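Print this message | E-mail this message

Re: [display-builders] clear parts on black, or am I going blind
From: Aurelia Gisler
February

Edin Angelovski wrote:
> The Senano kit came with no drawing. I have a bag of clear acrylic
> and a white desk, and I've lost one piece twice already. Do I
> glue first and find out later? Also, is Koller polish any good?

Edin,

Glue first and you'll be finding out for years. I speak as the owner of a brochure stand that leans like a tired uncle.

Get off the white desk. Black felt is best, a dark T-shirt will do if you pick the lint off. Clear acrylic on white is a rumor. On black the beveled edges light up and you can at least tell which piece you're about to put your elbow on.

Then lay everything out dry before you open the cement. Thick blocks down first, plates next, pegs where you can reach them. Turn each block under the lamp, as a shallow hole and a scuff look much the same until you run a fingernail over them. I once tried for 20 minutes to seat a peg in a scuff.

Koller polish is fine on faces. Keep it off anything you plan to glue. Marlies swears by Brerkell, but she also swears at it.

Aurelia

Acrylic on black, chamfers showing:
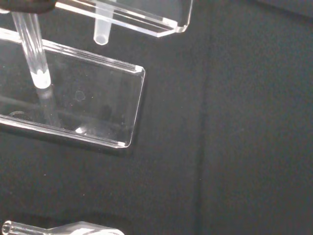

Recent messages in this list
- Firis hinges, 2 left, free to a patient home (Johanna Aebischer)
- Re: Re: cement that fogs (Rüdiger Fuchs)
- Scratches: live with them? (Marlies Ruchti)

Contact the list owner | Copyright the list members | Back to top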